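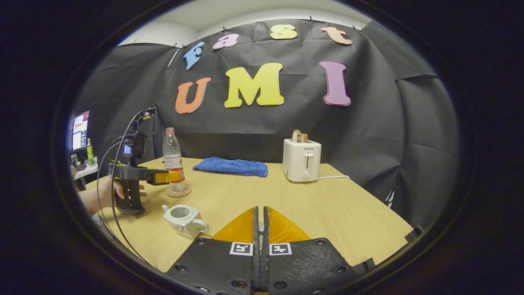 Table layout with both hand-held grippers in view, bottle and towel behind the marker plates.

Notebook, Plevon manipulation group
Thursday, April 4, 2024
Entered by Yi-chun Pan; read by Cheng-en Yuen

Purpose of the session: to decide whether the bottle task can be taught from hand-held demonstrations alone, with no arm time, and whether the starting position of the bottle must be fixed. The Grollow training code is unchanged since October.

The opening width is computed from the two printed markers on the jaws. Any image in which one marker cannot be read is dropped, and a demonstration that loses 21 images in a row is rejected whole. The set now stands at 939 accepted demonstrations against a target of 2,000. Most rejections came from quick wrist turns near the toaster.
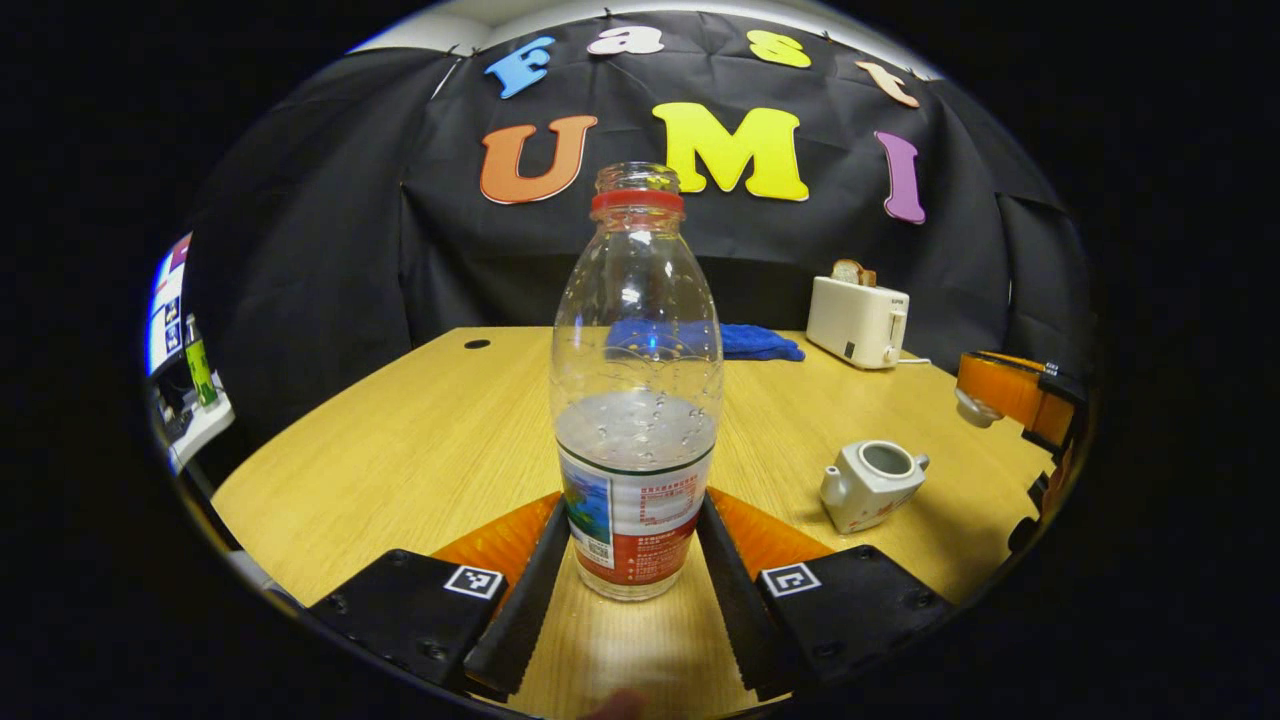 Fingers at the label, cap off. Teapot and toaster to the right.

Clear plastic remains the hard case. The towel shows through the bottle, and the first policy (Tai, run 2) placed its closing point too far back. Cheng-en proposed that operators approach low, with the fingers at label height, so that printed paper gives the network something to hold on to. Retraining on the low approaches only reduced the error in the offline check. The check was made on held-out demonstrations and should not be quoted as a success rate - no arm trials have been run with these weights.

The coaster was considered next as a fixed starting point. It makes the reset between demonstrations simple, but a policy trained only on coaster starts may learn the printed ring and ignore the bottle.

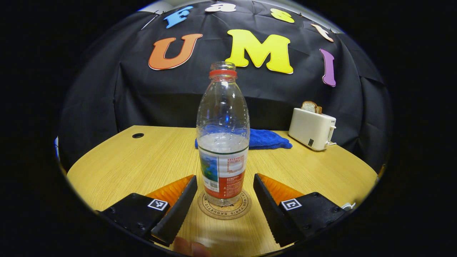 For that reason coaster starts will be logged under a separate task name and mixed in at a low share. Yi-chun will write the split into the Plivell sheet before the next collection block.

Open items:
Repeat the offline check with the towel removed.
Compare capped and uncapped bottles as separate groups.
Confirm that the time offset between the two grippers is stored with each file - it was missing from the first batch.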